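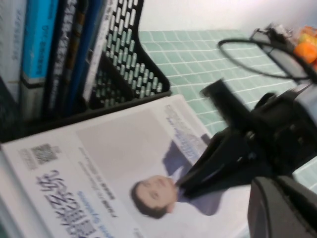 Bench notes, January – paper and textiles

The Plerham lot is finally on the bench and I've been grinning at it all morning. One family, one shoebox, bought whole from the Plerham house clearance and never split up by a dealer. Anyone who has spent time with groupings will know how rare that is now. Usually the medals go one way, the photos another, and the pay book ends up in a binder with the good pages showing.

What came out of the box: a field postcard album (small, string-bound, half the corners missing), a pay book, two discharge papers, a medal bar of three on a pin that somebody bent and bent back, a cloth sleeve badge still stitched to a scrap of its tunic, and a bundle of letters tied with what I'm fairly sure is bootlace. Inventory number for the whole thing is 414, with suffix letters for the parts. Please don't give anything its own number, even if it looks like it deserves one. It all stays 414.

Started with the letters. Bootlace off, kept, bagged with the bundle. The top letter has a lace groove pressed right into it and I'm leaving that alone. Surface cleaning only, soft brush, then a little vulcanized sponge on the outer faces where there's no pencil. The pencil is lovely and dark and I want it to stay that way. Tested the ink on the three typed envelopes with a barely damp swab in the corner of a letter stroke, and the purple postmark bled straight away, so no moisture anywhere near those.

Then the unfolding. Most of them relaxed beautifully in the humidity chamber. I gave the first batch 60 minutes and it was plenty, the paper opened like it wanted to. Second batch I got greedy and tried to do more sheets at once, and the middle ones were still stiff, so back in they went. Lesson for me: single layer, with space between, every time. They're now between blotters under the light boards. Change the blotters at lunch and again before locking up.

The great moment of the day was the album. Page 11 or so (they aren't numbered, I'm counting the stubs too) has a studio portrait with a photographer's blind stamp in the lower corner, and with the raking light it reads Asante, Portrait Rooms. I nearly fell off the stool! The same stamp is on the loose portrait that came in with the Mikach collection last fall. Same painted balustrade, same chipped base on the column. The two men don't look related and the cap badges are for different regiments, but they stood in the same room in front of the same backdrop. I've pulled the Mikach folder and put a cross-reference slip in both. Somebody with better eyes than mine should compare the stamps under magnification, as the Mikach one is worn on the left side.

The pay book agrees with the discharge papers on everything except the enlistment month, where it's been written over. Two different inks. I don't think there's anything fishy in it, clerks corrected things all the time, but it needs to go in the description plainly: altered entry, same hand uncertain. I did check it under UV and nothing glowed that shouldn't. The paper is right, the staples have rusted in place and left their shadow on both sides of the fold, and the printing is properly bitten in. I'm very happy with this book.
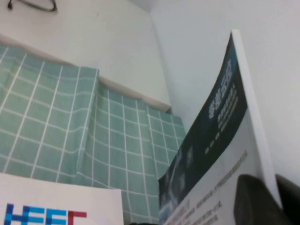

Do the medals need to be cleaned before they go into storage?
Leave them as they are. The dull skin on old silver and bronze is part of how we tell an untouched piece from a polished one, and once it's gone it won't come back. Dust them with a soft dry brush, keep your gloves on, and put them in their own tray away from the paper.

I'm writing that one down because it comes up every time we have new hands in the room, and because the middle medal on this bar was polished at some point in its life. You can tell from the white residue packed into the lettering. I picked a tiny bit out with a bamboo stick to look at it and left the rest. The ribbon behind it is in great shape, still with its color on the back where the light never reached, and the front has faded to something like weak tea. Took measurements front and back for the record sheet.

The sleeve badge is the thing I keep going back to. The stitching is hand done, small and very even, in a thread that doesn't match, and whoever did it went around twice. I'd guess it was sewn on at home. It's only a guess and it goes in my notes and not in the catalog. No moth, no larval cases in the seam, but it goes through the freezer with everything else in wool. Double bagged, air pressed out, label on the outside AND a card between the two bags. We had a label float off last time and I don't want to repeat that afternoon.

Transcription: first pass done on letters A to F. The handwriting gets easier once you spot that he never closes his a's, so half of them read as u. Letter D mentions a parcel with socks and a cake "which came as crumbs but good crumbs." I love this man. Letter E is mostly about a horse. Letter F has a line of 30 or so words inked out, and the strokes are so heavy that they've gone through to the back. Going to try infrared on it when the camera is back. If it's the censor's ink it may be a different make from his own and we could get lucky.

Housing: the Truvley boxes arrived and they're a better fit than I'd hoped. The album goes in flat with a folded tissue pillow under the spine. The lids are a touch tight when new, so ease them off from the short side. One box had a dent in a corner and I've set it aside for packing material.

Photography stands at 211 files, which covers the letters and the outside of the album. Still to shoot: album pages, pay book, both faces of the medal bar, badge front and reverse. Raking light on every studio portrait, please, after today!

Left to do:
Swap blotters, check for cockling on the second batch
Badge into the freezer
Stamp comparison, 414 against the Mikach portrait
More polyester sleeves, the small size
Ask the Plerham people whether there was ever a second box. Letter B talks about "the photographs from the lake" and there isn't a lake anywhere in this album.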